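Handball: Grorura women begin the season with a new captain

After nine years on the left wing, our captain has stopped playing. She told the team in June, at the end of the last training before the summer break, and many of us were not prepared for it. She leaves with 997 goals for the club, and she says she does not regret the missing three.

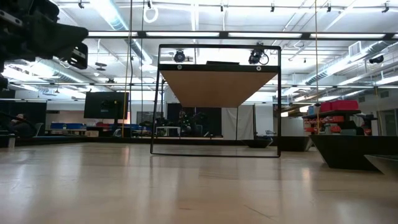 First home match

We play against Planau on 19/09/2026. Tickets cost 5 euros, and children come in free. The hall has nearly 400 seats, so please be early if you wish to sit together. The new captain is our goalkeeper, Pálfi, who was chosen by the players. Two young players from the second team, both trained at Lilell, will be on the bench for the first time. The number 32 shirt will stay unused this season.

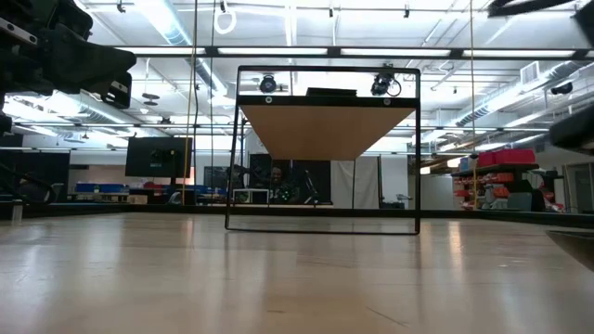 Pálfi is glad about the vote but asks for patience, as the defence has trained together only a short time and the first matches may be difficult. Season cards from last year are not valid any more and must be changed at the ticket desk before the match.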